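Household Organisation and Storage, Module 4: Small Trays, Cartons and Mug Storage
January 17, 2021
By Martim Sampaio

These notes accompany the fourth session of the unit and should be read before the practical. Students are reminded that the Bromham workbook is the set text; page references to the earlier Grendthorpe edition are no longer supplied.

1. The work surface

Tidying exercises in this module are carried out on a tabletop mat. A plain, matte mat in a single colour is preferred, as pale crockery and small cartons are easily distinguished against it. The mat should be clear of papers and drink bottles before items are brought to it. Anything that belongs elsewhere in the kitchen is returned first.

2. Grouping on a tray

A tray defines a boundary for objects that would otherwise migrate across a bench. For small goods kept in cartons, a rectangular tray with a slightly raised rim is adequate. Rounded corners are easier to wipe out, particularly where sugar or tea dust collects. The carton is placed towards one end so that the remainder of the tray stays available for a cup or a spoon. Students commonly centre the carton and lose the use of both sides.

Decorated trays are acceptable. Where a tray carries a drawing, it is sensible to leave that part uncovered - households tend to keep using a tray they enjoy looking at, and a covered picture serves little purpose.

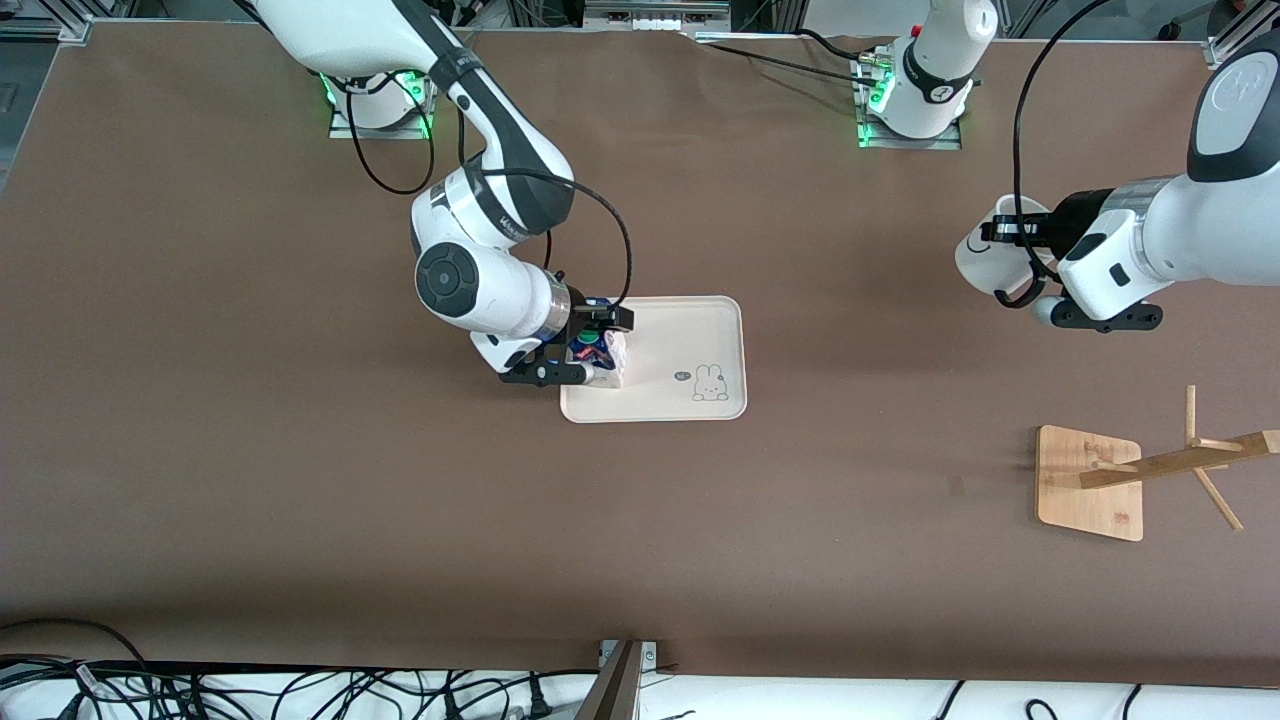
Cartons should be lifted from above and lowered vertically. Sliding a full carton over a raised rim is the usual cause of spills in the practical. A carton packed to the top is handled more slowly than a half-filled one, and its contents should not be compressed to make room for more.

3. Mug storage

The mug tree is treated here as an alternative to cupboard shelving. Its advantages are a small footprint and good air circulation. Bamboo is light, so the base plate must rest flat before any mug is hung, and the first two mugs should go on opposite sides of the pole. Ceramic mugs are turned on their side during hanging so that the handle meets the peg squarely.

Mugs that are chipped at the handle are set aside. In the Vollier exercise, households are asked to sort their mugs into those used weekly and those kept for visitors; only the first group belongs on the tree. Results are recorded on the sheet provided.

4. Preparation for the practical

Bring a tray, a small carton with its usual contents and one mug. The written report is 443 words at most and is worth 10 marks. Students who completed the Khương reading in November may cite it in place of chapter 11 of the workbook.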